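Search the archive
Advanced search

[Manda-users] Re: Gerkano lander tips over on slopes
Posted in February by the Brukell maintainer, 13:05

> I've been flying the stock Gerkano lander in career mode and I love
> it, but it falls over every time I set down anywhere that isn't
> perfectly flat. Even 5 degrees will do it. I've tried coming in
> slower and I've tried locking the legs. Is the craft just too tall,
> or am I doing something dumb? Also, does Brukell work with it, or
> only with the bigger ships?

You're not doing anything dumb! The Gerkano is a lovely little ship but it's top-heavy once the lower tank runs dry, and by the time you're near the ground the lower tank is always dry. The fix is in the fuel priority. Open the tank menu in the editor, set the upper tank to drain first, and save it as a new craft so an update doesn't wipe your change. I flew it that way all last weekend and put it down on the side of Altıntaş crater (the steep side, where I've left a lot of wreckage over the years) without losing a leg.

The second thing is the legs themselves. Stock spring strength is way too high for low gravity, so the ship touches, bounces, and comes back down at an angle. Turn the spring down to 2 and leave the damper where it is. It'll look mushy on the pad at home and you'll think you broke it. Just go fly it.

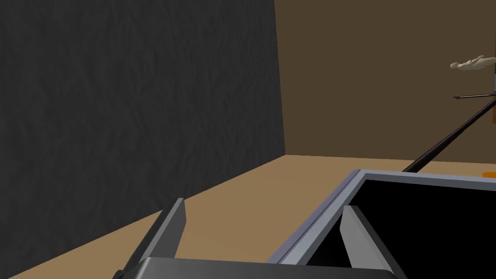
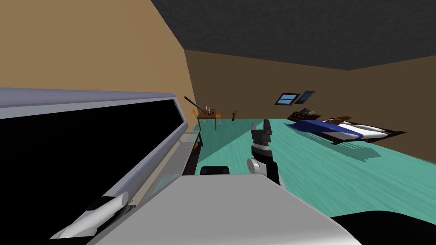
For the descent I kill nearly all my sideways speed at 700 meters, then switch the navball to surface mode and hold retrograde. Below that I only use little puffs of RCS. If you're still drifting when the legs touch, cut the engine right away and let the reaction wheel catch you – holding the throttle open is what flips it, every time. And turn SAS off retrograde hold before you touch down, or it'll chase the marker all over the place when your speed hits zero. That one got me for months!

As for Brukell, yes, it works fine with small ships now. The old version wouldn't load on anything with fewer than 13 parts, and I think that's where the rumor came from. Grab the current one, delete the old folder first (don't copy over it, the config files moved), and you'll get the slope readout in the lower corner as soon as you're in orbit. It's so much fun to hunt for landing spots with it. I've been finding flat shelves in places I had written off completely.

One known bug: if you quicksave with the slope readout open, it comes back blank after a reload. Close it and open it again and it's fine. I have a fix half done and it should be in the next build.

If you get the Gerkano down on Altıntaş, post your craft file to the list. I'd love to see what other people are doing with the ladder placement – mine still blocks the hatch.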